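How to find out why a gripper reports a good grasp when it hasn't got one

Every gripper manual has a line about grasp detection, and most of them make it sound settled. The fingers close, the motor current rises, the software says "object held" and the arm lifts. I don't trust that line, and after what the log showed us at Undport I trust it less. Out of 1149 lifts marked as successful, 60 had nothing between the fingers when the arm reached the top.

Before you start, put the arm in reduced speed and keep the emergency stop within reach. You'll be looking closely at the fingers, so do the looking with the drives off.

1. Stop retuning. The first suggestion you'll get is to raise the grip force. Keisha Crenshaw did that for two days and the false reports carried on. All it gave her was a warm motor.

2. Pick an awkward object. A cube tells you very little. Use something round and ribbed, such as a toy pumpkin, and put it on a plate with a rim. The rim matters, as you'll see in step 4.

3. Close the gripper and pause there, before the lift. Most control software lets you add a hold; ours is called Drivinby and the setting is under motion, then waits. Ten seconds is plenty.
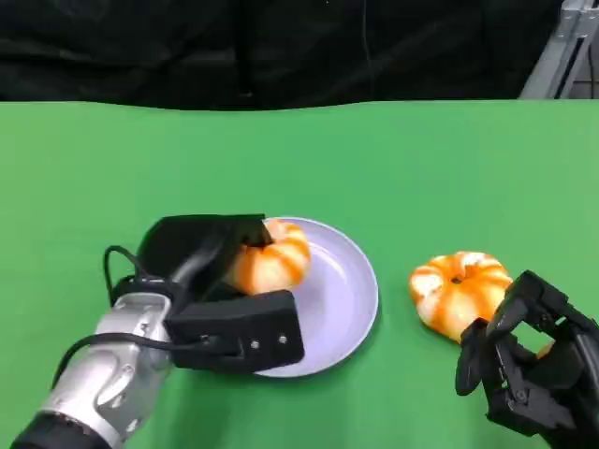 Undport, April

4. Look at what each jaw is touching. With one jaw tip pressing into the top of the pumpkin and the flat lower jaw over the front rim of the plate, there are two things that could push back. The current reading can't tell you which. If the lower jaw is bearing on the rim, the motor loads up just the same and the software calls it a grasp.

5. Take the object away and repeat the same close on the bare plate. If you still get "object held", you have your fault. Write down the jaw opening it reports – you'll need it in a minute.

6. Check the cables. A loop that catches during the close adds drag, and drag looks like load. Abla Moussa found this on our older arm, so don't skip it even if step 5 seemed to settle things.

7. Set a minimum jaw opening using the figure from step 5, and add a second check after the lift. Raise the arm 10 mm, stop, and read the opening again. If it has changed, fail the grasp.

Will that cure it? Partly. The second check catches a dropped pumpkin. It won't catch a plate coming up with it, and I've yet to see a default setting that does. Run the bare plate test again on Thursday, or whenever someone next updates the software.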